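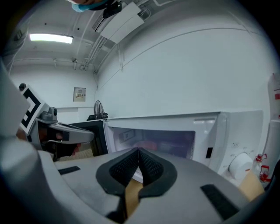

Home Diary Older entries Contact

Search this diary Go

December
Diane Campbell

Microwave again. I had hoped to be moved to the drawers this week but the list on the door said microwave, so I did microwave.

Bus was on time. Got to the Zulto building a little before eight and Lise was already in, wiping down the grippers. She does the handles with the blue cloths and the fingers with the dry ones. I used to mix them up. I put my mask and gloves on and we set the room up: microwave on the table, both grippers calibrated, fan left where it was. The air conditioning makes a ticking noise when it starts, but they only record pictures and hand positions, so it doesn't matter to anyone except us.

The task as written on the sheet is: open door, put bowl in, close door, turn dial, wait, open door, take bowl out, close door. It sounds like nothing. It takes me under a minute at home, including getting the spoon. With a gripper in each hand it is a different job. You can't feel the rim of the bowl, you only feel the trigger, and the fingers open and shut like a pair of coal tongs. The robot they are teaching in Urkville has the same fingers, so whatever we do has to be something those fingers can do. I'm not allowed to help with a knuckle or push the door shut with my elbow. I did that twice in my first week and both had to be thrown away.

The left hand does the door and the right hand does the bowl. Lise prefers it the other way round but the sheet says left for the door, at least until the new sheet comes. The door is the part I'm slow at. If I hold the left gripper too high, the marker panel tips away and the tracking goes, and the software beeps and I have to start the whole run again. If I hold it low my wrist aches by eleven. I have settled on something in between, with my elbow tucked in against my side, and that seems all right.

We did 7 good runs before the first break. Two more were spoiled because I closed the door before the bowl was fully back on the plate. It knocked. Lise wrote "contact, door/bowl" in the notes. I asked whether they want the bad ones too and she thinks they keep them somewhere, but they don't count towards the day.

At break I had the cheese roll and tea from the machine. The machine took my money for soup first. I didn't complain about it.

The second part of the morning was better. Lise read out the start positions from the sheet and I moved the bowl each time: back of the table, front, left of the microwave, right of it. They want it different every time so the robot doesn't only learn one place. The spray bottle and the cardboard box are supposed to move as well, and I forgot the box for three runs in a row. Those still count, Lise says, but she put a note on them.

A man from Bouchard came before lunch to look at the trigger on the spare gripper, which has been sticking. He took the cover off, cleaned something, put it back and had me squeeze it over and over while he listened. It still catches a little at the end of the pull. He said to use it for the drawers and keep the good pair for the microwave. He was gone before I could ask about the strap on mine, where the patch is coming up at one corner. I pressed it down and it has held so far.

Lunch in the small room. Lise had brought leek soup and shared it. We talked about her sister's move and whether the number 8 bus will run over the holidays. I said I thought it would stop on the usual days and she is going to look it up.

In the afternoon they put the numbers up on Climero, the page where you can see how many runs each room has sent in. Ours has 2,696 for the microwave. I looked at it for a while. A good part of that is mine, since September, and I couldn't tell you one from another. There was also a clip from Urkville of the arm trying it. It got the door open on its own, slowly, and reached in, and then it stopped with the fingers on either side of the bowl and didn't close them. Lise played it again. It holds the left side out exactly the way I do, low and then up. I hadn't expected to recognise it. She said it could be hers as much as mine, and she may be right, though hers is a bit quicker.

We were asked to slow down at the grasp after that. Get the fingers either side, wait, then squeeze, then wait again before lifting. So all the afternoon runs were slower and we did fewer. My shoulders were tired from holding still more than from moving. I asked Lise to swap for the last hour and I did the notes, which I like. My writing is neater than hers and I put the start positions in a column.

Before we left I wiped the inside of the microwave, though nothing ever gets heated in it. It gathers dust from the door being open all day.

Shopping on the way home: potatoes, milk, washing powder, a card for Aunt Jean. Forgot the stamps. Rang Mum at 7 and she wanted to know whether the robot can do the ironing yet. I told her it hasn't picked up the bowl.

When I heated my supper I noticed I opened the door with my left hand. I am sure I always used to do it with the right.

Wrist a bit sore. Have put the brace on for tonight. Tomorrow microwave again, and the new sheet if it comes.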